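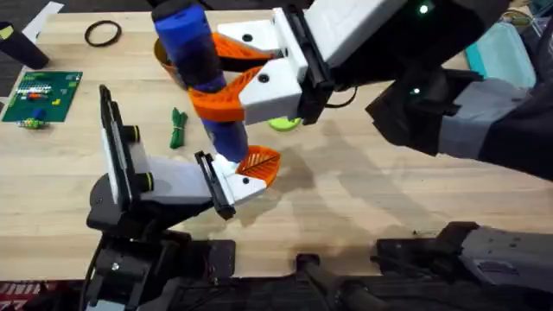 Eight of us turned up at the Clullstead craft room for another round of making things for the summer fair, and I came home so happy! We've been doing soft cases and covers this season, the sort of thing you can slip a few pencils or knitting needles into, and the big butcher-block style table is perfect for it. Dark blue has been my favorite color all spring, so the navy cylinder with the black cap was always going to win me over – I love the slightly wrinkled, soft look it has, and it's even better next to that tan-orange cup. Navy and orange together, yes please.

Nanna Grímsdóttir brought her pattern folder, all 63 pages of it, and we spent a good long while picking out shapes for the next batch. Tall and narrow got the most votes. I'd like to try a short fat one too, maybe in the green cotton left over from the Danance quilt.
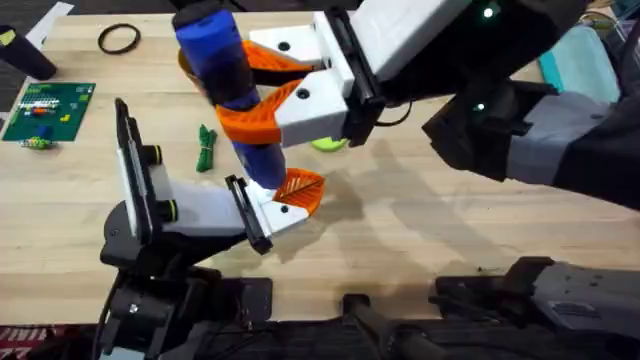 We also talked about bands. A darker stripe around the middle of a blue piece is such a simple touch, and it makes the whole thing look finished. Nanna cuts hers 2 inches wide and I go a little narrower, but either is fine, so use up whatever strips you have in your scrap bag.

The target is 35 pieces for the fair in August, and I really think we'll get there. If you have spare zippers, or any of that thick Delau thread in navy, please bring them along on 3rd May. Beginners are very welcome – the kettle goes on as soon as the door's open, and there's plenty of room at the table.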